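Print this page | E-mail this page

About the Kragh School of Floor Finishing

The Kragh School of Floor Finishing is an independent trade school in Prekberg. It offers instruction in the sanding, repair, coloring and sealing of wood floors, both to persons entering the trade and to those already working in it. The school was founded by the flooring firm Zesow, which had for many years trained its own staff and was receiving more requests for places from outside the company than it could meet. The school became a separate body when it moved to its present building on the canal side of the town, and it has governed its own affairs from that time.

Our purpose

The school exists to teach people to look after floors that are already in place. Much of the training available in the region deals with the laying of new floors. Owners of older houses, schools and halls have had more difficulty finding a person who can judge whether a floor should be sanded, patched, washed and oiled, or left alone. Our courses are arranged with those owners in mind, although every student also learns the basic methods of laying and fastening boards.

Pale finishes form a large part of our teaching. They have been requested in this district for several generations, and they show poor preparation more readily than dark ones do. A student who can sand and finish a pale floor evenly will have little trouble with the rest. 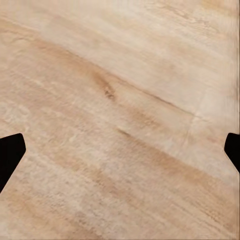 A former student of the evening course wrote to us that the first month had seemed very slow, that she had gone home each night wondering when she would be allowed to open a can of oil, and that she now tells her own customers the preparation is what they are paying for. We receive similar letters from time to time and are glad to have them. The pace of the opening weeks is set on purpose, and applicants should expect it.

Courses

The Foundation Course runs for 22 weeks and is taught during the day. It covers the common floor woods, the reading of grain, hand and machine sanding, the filling of gaps, the replacement of single boards, and the use of soap, oil, wax and lacquer. The course fills early, and we advise applicants to write to the office before the end of November if they wish to begin in the spring.

The Evening Course covers the same ground in less depth and is intended for people in other employment. Students on this course may transfer to the Foundation Course if a place is open, and the work they have completed will be credited.

The Repair Course is open only to those who hold our certificate or can show equal experience. It deals with water damage, failed coatings, loose boards and the matching of new wood to old. A written report on one floor, prepared by the student and accepted by the instructors, is required for the certificate.

Short courses for homeowners are held on occasion. These do not lead to a certificate and should not be advertised as professional training by those who attend them.

Certificates and standing

The Kragh certificate is awarded in two grades, Finisher and Senior Finisher. To date the school has issued 348 certificates at both grades taken together. The name and grade of each holder are entered in a register kept at the office, and members of the public may ask whether a person offering services in the district appears in it. The register records training only. The school does not inspect the later work of its graduates and cannot settle disputes between a graduate and a customer – such matters belong with the parties themselves or with the proper authorities.

Questions about a floor

The office is often asked for advice by people who do not plan to take a course. We answer where we can, and general points are given on this page to save the time of both sides. Wood with a lively grain or many knots asks for particular care, as the harder parts wear at a different rate from the softer ones and may take color unevenly.
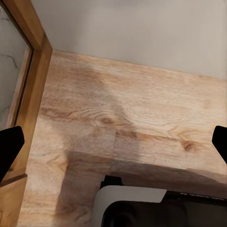
Can an oiled floor be refinished in one spot only? It can be done where the damaged patch is small and the rest of the floor is in fair condition, provided the same oil is used and the new coat is worked out thinly past the edge of the patch. Lacquered floors are less forgiving, and a full board or a full room must usually be treated.

Other questions may be sent in writing. Please state the kind of wood if it is known, the age of the floor, and what has been put on it before. We are not able to give opinions on price or to recommend one firm over another, and this rule applies to Zesow as it does to any other company.

The Clavumum Collection

The school holds a study collection of floor samples known as the Clavumum Collection. It contains 200 labeled boards, most of them taken from buildings that were being altered or pulled down. Each board has been left partly in its original state, with a portion cleaned and refinished so that students may compare the two. The name was given to the collection by its first keeper and has been retained.

Instructors from other trade schools may borrow boards for up to one term. Visitors may see the collection on weekdays by arrangement with the office. The building is closed on Sunday.

Funding

The school is supported by tuition fees, by an annual grant from Zesow, and by the sale of a small range of printed guides. The grant carries no right to appoint instructors or to set the content of courses. Fees are reviewed each year. A deposit of 100 is taken when a place is accepted and is returned in full if the student withdraws before the course begins.

Rooms and light

Finishing work is judged by eye, and the lighting of a room has a strong effect on how a floor is seen. Students are taught to examine their work by daylight, by ceiling light, and by a hand lamp held close to the boards. They are also taught to discuss with the owner how a room is used, as the floor between a kitchen and a sitting area will often need a tougher finish than the owner had in mind.

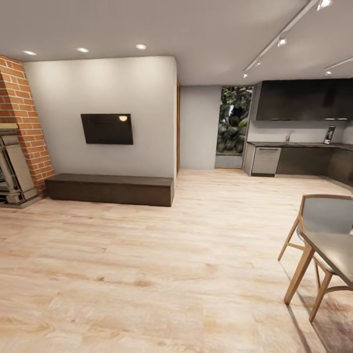 Page last changed: November

Applications and visits

Applications are accepted in writing throughout the year. An applicant should enclose a short letter stating any earlier experience, the course desired, and the preferred starting term. No earlier training is required for the Foundation Course or the Evening Course, but all applicants are asked to attend a short interview and to spend a morning in the workshop before a place is offered. Sturdy shoes should be worn. Dust masks and ear protection are supplied by the school.

Applicants who are not offered a place may apply again in a later term – a first refusal is not held against them.

Print this page | E-mail this page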